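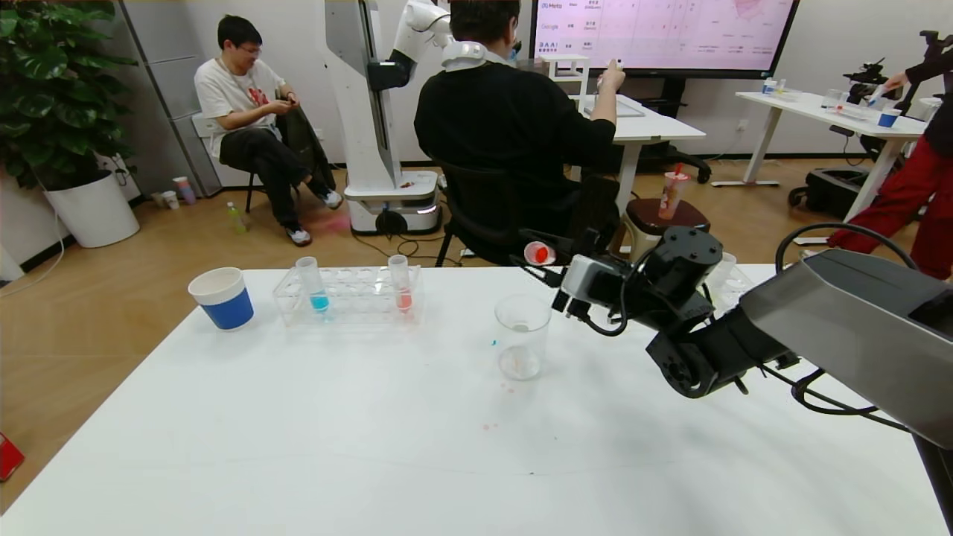
Automatización de tareas manuales (robótica doméstica y de taller)

La automatización de tareas manuales es el conjunto de técnicas con que se intenta que una máquina haga trabajos que hoy hace una persona con las manos: recoger la mesa, doblar ropa, verter líquidos, clasificar piezas, limpiar material de laboratorio. No confundir con la automatización industrial clásica (soldadura, pintura, paletizado), resuelta hace décadas en entornos cerrados.

Estado general

En resumen: algunas tareas sí, la mayoría todavía no. Las máquinas de una sola función (lavavajillas, aspiradora autónoma, dispensador de líquidos) llevan años en uso. El brazo de uso general, capaz de pasar de una tarea a otra sin reprogramación, sigue en fase de ensayo. Funciona en demostraciones, falla en cocinas ajenas.

Verter

Tarea de referencia habitual. Para una persona, trivial. Para un brazo, no tanto: hay que coger un recipiente transparente, que los sensores de profundidad ven mal, inclinarlo sobre la boca de otro y parar a tiempo. El líquido no tiene forma fija y el modelo tiene que estimar caudal y nivel casi a ciegas. Suelen usarse tubos de ensayo y vasos de precipitados con agua teñida, rojo o azul, para que el nivel se distinga bien. Las gotas en la mesa se anotan como error menor; volcar el vaso, como fallo.

Véase también: Trasvase, Pipeteo automático.

Ropa y tejidos

Doblar una camiseta extendida: posible, lento. Sacarla de un montón, darle la vuelta y doblarla: resultados irregulares. La prueba Grondlow, usada en varios talleres europeos, da 6 minutos por prenda. Una persona tarda bastante menos.

Cocina y mesa

Cargar platos iguales en una cesta fija, bien. Cubiertos mezclados, mal. Los restos de comida complican el agarre y ensucian las cámaras. Cortar verdura se ha demostrado muchas veces, casi siempre con la pieza ya colocada.

Taller

El caso más avanzado. Atornillado, inserción de conectores y embolsado se hacen ya con brazos ligeros junto a operarios. El cableado blando sigue siendo manual en casi todas partes. En la planta de Brevgate se probó un puesto mixto con 3 brazos y un operario; quedó en uso solo para el embolsado.

Medición

No hay norma común, y de ahí buena parte de la confusión. Un vídeo de un intento logrado no dice cuántos salieron mal antes. La ficha Petkov pide un minimo de 60 intentos por tarea, con objetos cambiados de sitio, y obliga a contar las intervenciones humanas. El banco Onuline sube a 1000, pero solo en simulación. Las cifras de uno y otro no son comparables, aunque se citan juntas a menudo.

Debate

Viorica Berisha sostiene que el obstáculo son los datos: faltan horas de manipulación real, sobre todo con objetos deformables. Ataberk Yaman pone el acento en las manos, pinzas de dos dedos sin tacto útil, y considera prematuro hablar de robot doméstico. Los dos coinciden en que la fiabilidad pesa más que la velocidad. Un robot lento puede trabajar de noche, uno que rompe un vaso cada semana no se queda en casa.

Coste y seguridad

Precio alto, mantenimiento especializado. Cerca de personas los brazos trabajan con fuerza y velocidad limitadas, lo que alarga cada ciclo. Niños y mascotas, apenas estudiados. Falta tambien ampliar el apartado de seguros.

Última revisión: 6 de febrero de 2023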